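About Gramier

Gramier picks groceries for people who would sooner not. An order comes in, something with hands goes along the shelves with a basket, and the basket goes out the door. For most of our history the something was a person. Now it is often a robot, and the person is a few steps away, having opinions.

Rizwan Sivakumar started the company with a borrowed van and 540 regular customers he had inherited from a shop called Amarasinghe when it closed. Most of them are still with us. They complain in longer sentences than they used to, and we take this as loyalty.

The robots came from a firm named Skekum. Our pickers received the news about as warmly as you'd expect. Malsha Wanigasekara, who had walked the produce section longer than anyone, asked whether the thing knew a ripe melon from a bad one. It did not. She now runs training, and has a chair, a raise and a great deal to say about carrots.

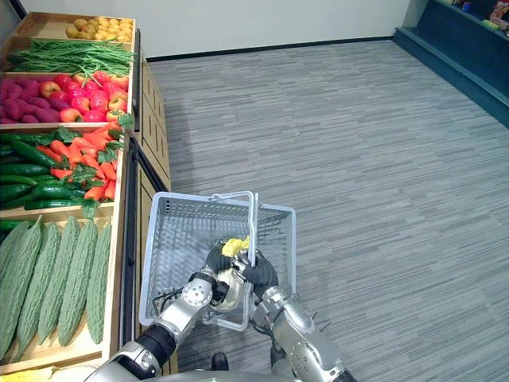

So what changed? The walking, mainly. A picker used to cover the same loop 200 times a week with a basket on one arm. Knees have been mentioned less in the break room. Shifts are 2 hours shorter on Saturdays, and pay stayed where it was, a point we put in writing before anyone had to ask.

Some things got worse. The work is quieter, and people miss the chatting. Watching a machine think about an apple is tiring in its own way – ask anyone on the late shift. We moved to 3 breaks a day after the staff told us, at some volume, that staring is also labor.

Substitutions, bruised fruit and phone calls from customers still go to people. So does the final look in every basket before it leaves. If your order is wrong, a human being will apologize to you, and Malsha will want to know which shelf it was.

Page last updated 2021-01-09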